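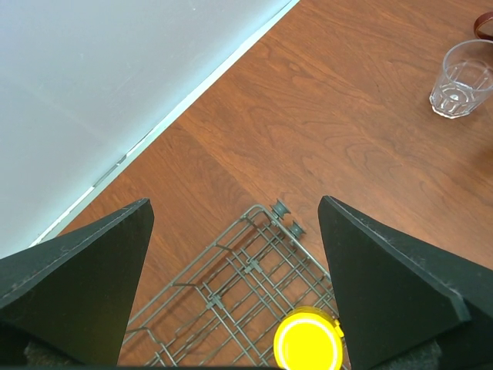 4.2 Where the mugs go

I'll admit I didn't plan to write a whole section on mugs. When Châu Đỗ and I started going through the kitchen diaries in August, I figured plates would be the interesting bit, seeing as a rack is pretty much built around plates. But people had so much to say about cups! Of the 185 households that sent diaries back, hardly any skipped the question, and quite a few ran over onto the back of the page to keep going.

The first thing that jumped out was how differently people understand the tines. For a plate they're a slot, and everyone agrees on that. For a mug they're more of a fence, and where you put a mug in relation to a fence is apparently a matter of upbringing. Some of our diarists hook the mug over a tine, upside down, and leave it leaning. Others stand it upright in the gap between rows, the way you'd park a car (Milagros Ibarra's phrase, and I've stolen it).

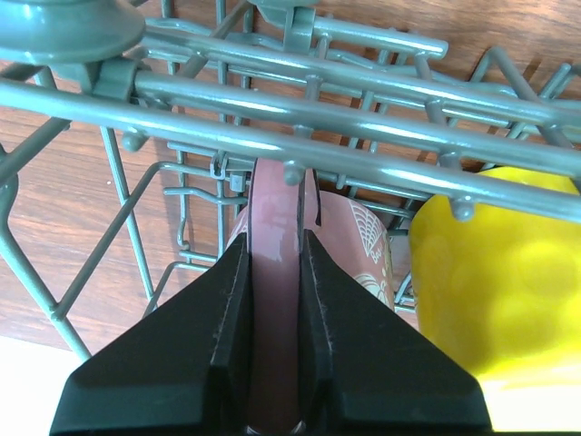
Figure 4. Upright placement: a pink mug standing among the tines, with a yellow cup beside it.

I had expected upright placement to be rare. It leaves the opening facing the ceiling, so any water left inside just sits there. The people who do it know this perfectly well. One diarist in Sasgate wrote that she dries her mugs with a tea towel first and only uses the rack as a place to keep them until the cupboard gets sorted out. Another likes to see the colours. I had no code for that, so we made one, and by the end of the second pass it had picked up 8 entries.

Handles were the other surprise. I asked about them almost as an afterthought – Eero Kettunen thought the question was silly and told me so – and yet people who stand their mugs upright very often turn the handles the same way, so they can grab one without knocking its neighbour.

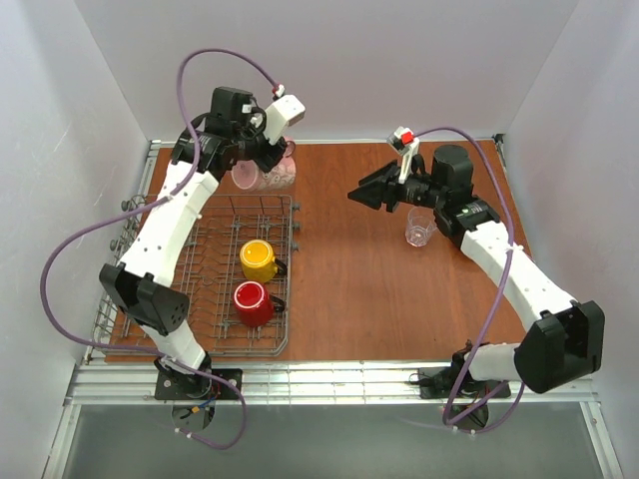

Colour came up again when we looked at who moves whose mug. In shared houses, a brightly coloured mug tends to have a known owner, and the others will shift it to the counter before they'll put it away. Plain white ones get put away by whoever is standing there. Sólveig Ketilsson found something close to this in her interviews, though her households were mostly couples and I wouldn't lean too hard on the comparison.

I should also say that rack size muddies all of this. A small rack fills up fast, and once it's full, people stop having preferences and start stacking. We come back to stacking in 4.3.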